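# Rusmont core caps and end plugs

Stock page, updated 12/03/2026. Prices are on the Siregar sheet, ask if you dont have it.

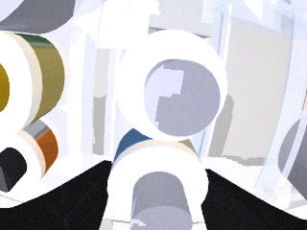
Two sizes only, the 50 mm and the 76 mm. We dropped the 100 in July, not enough orders. If you still need the 100, try Hitow, they carry one that fits most heavy tubes.

## What you get

- Push-in plug with a flat flange
- Molded plastic, natural or black
- Pull tab on the 76 only
- Bagged in 50s, no loose sales

Natural is what most people order. Black is the same plug, same mold, same price. Takes a bit longer to ship as we run it less often.

## What they're for

Closing the ends of paper and fabric rolls, carpet cores, mailing tubes, poster tubes. Keeps dust and grit out of the core and stops the end getting crushed when rolls are stood up on a concrete floor. Banner shops use a lot of these. So do wallpaper people.

Not for liquids. Not for anything going in a freezer, the plastic goes brittle and the flange will crack.

## Fit

Measure the INSIDE of the core. Outside tells you nothing, wall thickness is all over the place depending who wound it. Calipers if you have them, a ruler laid straight across if not. Measure twice at right angles, older cores go oval.

The 50 will take up a small amount of slop. The 76 is tighter. If a plug goes in by thumb and stays put when you turn the tube over, good. If you need a mallet you probably have the wrong size or a squashed core. Rubber mallet is fine for the last bit on the 76.

Jitham cores run small. Order the trimmed version, same part number with a T on the end. Comes up every month, so please check before ordering.

## Part numbers

| Part | Fits | Color | Per bag |
|---|---|---|---|
| RC-50N | 50 mm | natural | 50 |
| RC-50B | 50 mm | black | 50 |
| RC-76N | 76 mm | natural | 50 |
| RC-76B | 76 mm | black | 50 |
| RC-76NT | 76 mm, Jitham cores | natural | 50 |

No RC-76BT at the moment. Might do it if somebody wants 3000 or more.

## Ordering

Email or phone. The web cart works for full bags but wont do mixed cartons, so for mixed just write us a list. Part number and number of bags is enough.

Carton is 2000 pieces on the 50s. The 76s pack differently, so the carton count is on your quote. Pallet orders, call first, we may need to run them.

In-stock items go out next working day if the order is in before noon. Black, allow 23 days. Trimmed ones are cut after you order, allow an extra week.

## Returns

Unopened bags, fine, send them back with the packing slip. Opened bags no, unless we sent the wrong thing. Trimmed plugs can't come back at all.

Cracked flanges on arrival: send a picture and the bag label, we'll replace the bag. Keep the label please, it has the run number on it and we need that to find teh rest of the batch.

## Samples

Free, two of each size, you pay postage. Say which core brand you're using and we'll put in the right version. Large tubes and odd sizes, send a cut piece of the core, a couple of inches is plenty. Write your company name on the inside of it.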